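Kelmendi Publishes Setup and Care Routine for Its Two-Arm Brake Pad Cell

PUSTETBERG, September — Kelmendi, which sorts and repacks brake parts for repair shops and parts dealers, has released the full setup and maintenance routine for the two-arm bench cell at its Pustetberg site. The routine covers daily checks, gripper care, cable inspection and the steps for bringing an arm back into service after a repair. It is free to download and may be copied by other shops.

The cell handles loose brake pads and small fitting parts that arrive mixed. Two arms share one table and one mat. Parts are presented on the mat, and the arms move them to a metal tray.

"We wrote this for the people on our own shifts," said Dragica Milošević, head of cell maintenance at Kelmendi. "Then our Kemholm site asked for a copy, and after that two of our customers did. At that point it made sense to clean it up and put it out."

The routine runs to 163 numbered steps. Most are short. A full pass is done when a cell is first installed or moved, and a much smaller set is repeated at the start of each shift.

Setting up the table

The first section deals with the table and the mat. The table is leveled and its panel seams are checked with a straightedge. A step at a seam can lift the mat enough to throw off a low pick. The brown paper mat is laid flat and squared to the table, with a margin of table left showing at both sides. Kelmendi uses paper because brake pads shed dust and grit, and a sheet can be rolled up and thrown out with the dirt inside it. The mat is changed once a shift, or sooner if it tears or creases under a gripper.

The tray does not have to be square to the mat. Earlier versions of the cell used a fixed tray position with stops, and operators lost time pushing the tray back against them. The current program finds the tray rim before each run and works from that. Staff are asked to keep the rim wiped clean and to take out any bent tray.

Gripper care

Each arm carries a two-finger parallel gripper. The routine calls for the fingers to be wiped with a dry cloth at the start of the shift and inspected for chips along the inside faces. The two grippers are opened and closed through their whole range ten times with no part in them, and the operator listens for grinding.

Fingers are replaced as a pair. The older practice at Pustetberg was to swap only the worn one, and this led to pads being held slightly crooked. The new document drops that practice. After replacement, the gripper is closed on a gauge block and the opening is reset in the controller.

Finger life depends a good deal on the pads. Kelmendi now schedules a finger change every 3000 picks per arm, and the count is kept by the controller and cleared by the technician who does the work. Pads with rough backing plates wear the fingers faster, and crews handling those are told to inspect at midshift as well.

Cables and joints

Cables run along the outside of both arms, so they can be checked without removing any covers. With power off, the technician follows each cable by hand from the gripper back to the base and feels for flat spots, cuts and hard bends. Loops are left with enough slack for the arm to reach its farthest programmed point. A cable that pulls tight anywhere in the range is rerouted before the cell goes back to work.

Joint covers are wiped down weekly. Solvent is not used on the covers or the straps. The technician also reads the indicator lights on both arms and writes down any that differ from the normal state listed in the cell's own log.

Returning an arm to service

The longest section covers the return to service after a repair. The arm is first moved by hand through each joint with the brakes released by a second person. It is then run at low speed over a bare mat, with the other arm parked. Only after that are parts put down: two pads, one odd-shaped plastic part and a small round part, each in a place the program has not been told about. The arm has to finish the set three times without a stop.

Both arms are then run together at low speed. The point of this test is the shared space in the middle of the mat, where one gripper may be down near the surface while the other waits above a part. If either arm halts on a clearance fault, the base positions are measured again. Milošević said most clearance faults at Pustetberg have been traced to a base bolt that was not brought up to torque.

"People want to fix it in the program," she said. "Go and check the bolts first — it takes five minutes."

The document includes a table of fault codes used by Kelmendi's own cell software. The entry for code 404, part not found, was rewritten after operators reported that the old text sent them to the camera settings when the usual cause was a dusty lens.

Availability

The routine is available from Kelmendi on request and at the front desk of the Pustetberg and Kemholm sites. A printed version for the shop floor, with wipe-clean pages, is being produced by Clakley and will ship with spare finger sets. Questions about the routine may be sent to the cell maintenance office at Pustetberg.
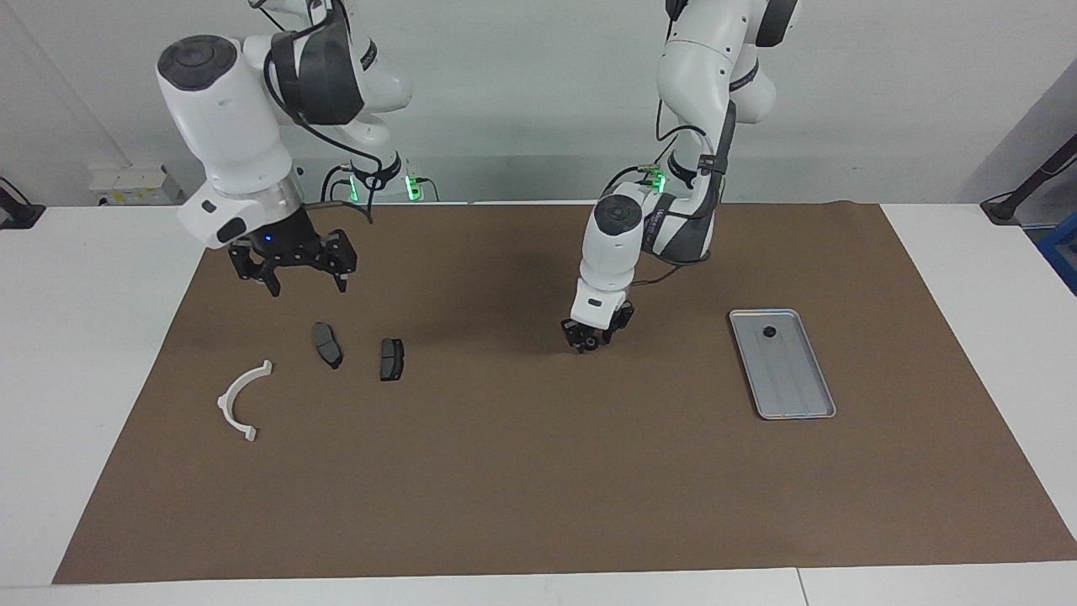 Shops that already have an earlier draft should discard it, as the torque values for the base bolts and the finger change interval have both been revised. Copies of the new version carry the word September on the cover page.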